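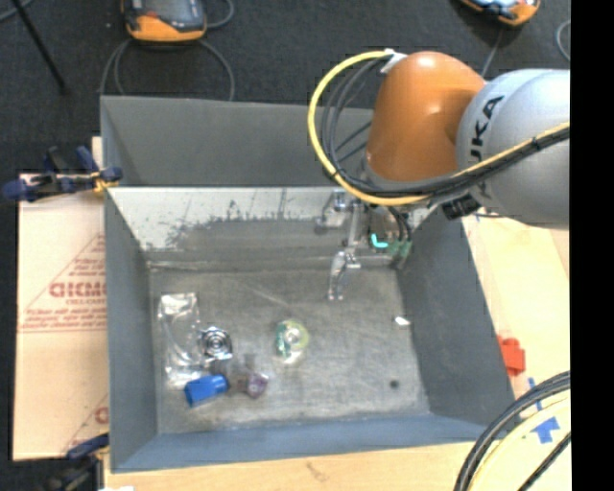
Scuffed but in service: a grey open-topped bin, with a crinkled clear plastic package on its floor.

Print | Email this release

MEDIA RELEASE
April 2026

FADICO TO CUSTOMERS: YOUR BINS ARE UGLY, PLEASE KEEP THEM

Geelong packing supplier Fadico will stop replacing storage bins on the grounds of appearance, ending a practice that has kept its delivery trucks busy and its customers' skips full for longer than the company cares to work out.

Under the new program, called Donach, a bin stays in service until it fails an inspection. The inspection covers cracks, sharp edges, bowed walls and anything that might snag a package or a finger. Scratches are not covered. Neither are scuffs, pale streaks, worn seams or what one customer's complaint form described as "a general look of defeat".

"We had a look at what was coming back to us as unserviceable, and most of it was perfectly good bins that had been used as bins," said Seren Cadwaladr, general manager of Fadico. "Things get dropped in and dragged out again all day. The floor was never going to stay shiny, and I'm not sure who was supposed to be admiring it."

A trial of Donach began last October at the Michalski parts warehouse, where 107 bins had been marked for replacement. After inspection, 71 went straight back to the shelves they had come from. A further 30 were returned to work following minor edge repairs. The remainder were retired, to no ceremony.

Michalski packing supervisor Irfan Rajput said staff had adjusted quickly.

"There was one bloke who felt strongly about the old ones, and he got over it by smoko," Mr Rajput said. "We pack small items in clear plastic. What matters is whether you can spot them and get them out again. The state of the back wall doesn't come into it."

The trial did turn up one unwelcome finding. Clear packaging can be hard to pick out against a mottled, shiny surface, particularly under the sort of overhead lighting that warehouses buy in bulk. Fadico now suggests that customers check the lights above a packing station before blaming the bin, and has added a page on glare to its handling guide. The page is short. An earlier draft was not.

Customers joining the program will receive:

- a site visit and inspection of all open-topped bins
- edge repairs where a bin is worth repairing
- a tag on each bin that passes, so that it isn't condemned again the following week by somebody on a different shift
- replacement of any bin that fails

The tags are made by Flumimon, which was asked for something that would survive a warehouse and supplied a sample that survived being left on the roof of Ms Cadwaladr's ute between Geelong and Colac. This was not part of the test plan.

Glenys Kneath, who leads Fadico's inspection crew, said the program had made her job easier to explain at parties, though only slightly.

"I check bins," Ms Kneath said. "I run a gloved hand around the rim, I look at the corners and I put a straight edge across the base. If it's sound, it gets a tag. People do ask if I could give it a bit of a polish while I'm there. No."

Donach is open now to existing Fadico customers in Victoria and Tasmania. The company has set aside 2,000 tags for the first stage. Customers who would still prefer new bins may order them in the usual way, at the usual price, and will be treated with the usual courtesy.

Media contact: Rhiannon Lougher, Fadico communications

ENDS

Print this page | Email to a colleague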